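New tabletops going in at the Ralwood community workshop

The first of the new tabletops has arrived at Ralwood, and it's a beauty! After 30 years of folding tables with chipped corners, the people who come in to draw, sew and mend finally have a proper wood surface to spread out on.
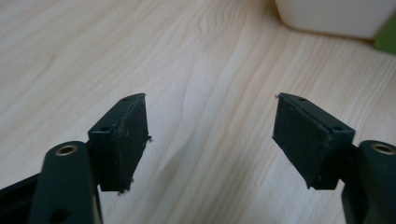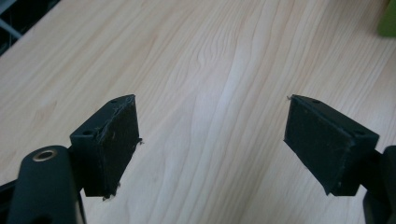 Pale wood and plenty of it: the new surface at Ralwood, January 2020.

Thirty inches deep, with room to spread out

Each top measures 60 by 30 inches, big enough for two people to work side by side without bumping elbows. They were made by Hekholm, the small joinery shop on the other side of town, and they'll replace every folding table in the main room.

"I kept running my hand over it," said Young-sook Ham, who teaches the evening mending class. "We've been pinning patterns on wobbly plastic for years, and now I want to cut out a coat!"

Shafiq Kumarasinghe of Hekholm picked out the boards himself and went for a light color to brighten up the room (the windows face north, and winter afternoons get pretty dim in there). He also rounded the corners a little, at the request of the toddler group.

The old tables are free to a good home. Two have already gone to the Seyoum reading room, and the rest are stacked by the side door.

Want to try out the new one? The workshop is open to all, and drop-in sessions cost nothing. Bring a project, and please use a mat under anything hot or sharp.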